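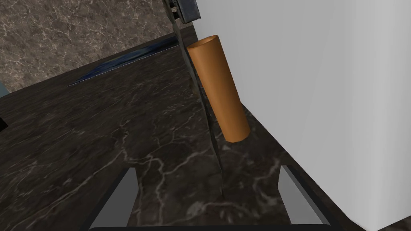 Wrist view in the Kellico kitchen, orange cylinder on the dark marble, fingers open.

OK so a bunch of you asked what I think of Wallano, the simulator subscription from Sernness. I've had it open on my second monitor for most of December, so here goes, long thread, get a snack

1/ What you're paying for: a set of simulated rooms, a few robot arms you can drop into them, and a recorder that saves every run from whichever camera you pick. I pay $40 a month for the solo plan. There's a lab plan too but I work out of a spare bedroom so that one's not for me

2/ Kellico is the kitchen pack and it's the main reason I signed up. Dark stone counter with pale veins all over it, a tall white wall at one side, a lighter marble past the far edge. I was doing all my tests on a flat gray table before this and wow, was I kidding myself about how good my grasping code was

3/ The veins! My old object finder loved a plain background. Give it a countertop full of zigzag lines and it starts drawing boxes around the stone. I lost a whole evening to that and I'm still glad it happened in a simulator

4/ I do nearly everything from the wrist camera. You get the two gray fingers at the bottom and whatever's past them. What I like is that the other hardware gets in the way like it would on a bench. In the shot up top there's a thin dark gray link coming down right across the left edge of the cylinder, so the code has to cope with part of the thing being covered up

5/ The cylinder is my go-to test object btw. Plain orange-brown, matte, looks kind of like a cardboard tube. Nothing to read on it, no handle, no obvious front. And it's close to that white wall, so you can't just swoop in from any side you feel like (ask me how many times I tried)

6/ Numbers, for the people who only came for numbers. I queued up 3000 runs with the cylinder in different spots and 2950 saved clean. The rest quit with the same physics error and no useful message. I sent in the log files, got a polite reply, and the error is still there in the current build

7/ Speed is fine. I left the queue going overnight on a six-year-old desktop with a midrange card, and it was done when I got up. Fan noise was the worst part

8/ Stuff I don't love:
The lighting is soft and mostly from overhead and you have to dig through a config file to change it. I want a slider. Please, a slider
Shadows are really faint under things on the counter, at least with the default settings. My eyes want a dark patch under that cylinder and so does my depth model
Docs for the recorder are two pages long and one of them is the license

9/ Someone in my replies asked how it stacks up against Meléndez. I used Meléndez for 6 months before switching. It has way more objects and a nicer editor, but the rooms felt empty to me and every surface looked freshly painted. Wallano has fewer things to grab and better places to grab them. If you need lots of different objects, stay on Meléndez for now

10/ Setup took me one afternoon. Tip: do the arm calibration before you load Kellico, in the blank room. If you do it the other way around, the gripper opens at half width and you'll spend an hour blaming your own code like I did

11/ Would I pay for it again? Yep, for another few months at least. I'd drop it if they raise the solo price without fixing the crash

12/ Next up is the same test with the camera moved off the wrist and up high, same counter, same cylinder. I'll put the results under this thread when they're in. If you've already changed the default lighting and have a config that works, send it my way, I'll trade you my calibration notes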